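Let the support act play a proper set

I have a new favourite band and I found them at 7.15 in the evening, in a half-empty hall, while most of the ticket holders were still in the pub next door. They are called Staremar. They came on without a word, played for 25 minutes, and by the third song I had stopped looking for my friends and walked right down to the front rail, which I haven't done since I was a student.

Then the house lights came up, somebody unplugged the bass player while he was still waving, and that was it. I could have cried!

I've been going to gigs for most of my life and I love the whole business, the queue and the stamp on the wrist and the awful lager included. But I think we have got support acts badly wrong in this country and I'd like to make the case for doing them better, starting with giving them time. Twenty-five minutes is five songs, six if they're punks. It is long enough to get nervous, get over it and start to fly, and then you have to get off.

Compare that with the night in October when I saw Bruvia open for Gleice Holanda. Holanda gave them 50 minutes. She stood at the side of the stage for all of it, singing along, and when her own set came she brought their drummer back out for the last two numbers. The room holds up to 700 and it was packed from the first chord, and I'm convinced that was because she had told people to come early. She'd put it on her own page the week before: come for Bruvia, they are the best thing I have heard all year. That's all it took, one sentence from somebody the crowd already trusted.

What you get from a longer slot is shape. Bruvia had a slow one, a proper slow one with nearly two minutes of just voice and brushed snare, and you could feel people leaning in. No band with 25 minutes is going to risk that. They'll play the fast ones back to back and hope you remember the name, and then we all go home saying the support was a bit samey. Of course it was. We only let them show us one side.

The money

I know what promoters will say, because one of them said it to me. Edivaldo Brito has booked small rooms for 12 years and he was very patient with me over a very long cup of tea. Curfews are fixed, he said. Staff are paid by the hour. Every extra song at the start is a song closer to the fine at the end. Fair enough. I'm not going to pretend I could run a venue.

But he also told me that the bar does its best trade before nine, and that his happiest nights are the ones where the room fills early. So fill it early! Print the stage times on the ticket. Put the support's name in letters I can read without my glasses. Charge me another pound and hand it straight to them, I would pay it gladly - and so would almost everyone I've asked.

Bastos, who I've followed since they were playing to bar staff, once told a crowd that they'd driven four hours for a fee that covered the petrol and one shared pizza. They laughed about it. They then played as if there were 1,000 people in front of them. I bought two copies of the record that night, one to keep and one to give away, and the copy I gave away has since turned three of my cousins into fans.
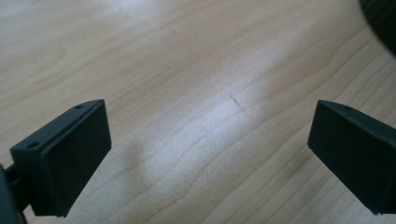
What the rest of us can do

Turn up. I mean it, it's the easiest thing in the world. Eat earlier, or eat afterwards, and be in the room when the first band walks on. Stand near the front even if you feel silly. Clap like you would for the name on the poster. If you liked them, go and tell them so at the merch table, since they'll very often be the ones selling the shirts.

And look them up before you go. I listened to a single Giner song on the bus to a show last winter, only the one, and when they opened with it I felt as though I'd been let in on something. I sang the chorus. So did a man in a cycling helmet two rows along, and we grinned at each other like idiots.

Staremar are out again in the spring, still bottom of the bill. Doors are at seven and I'll be there at ten to.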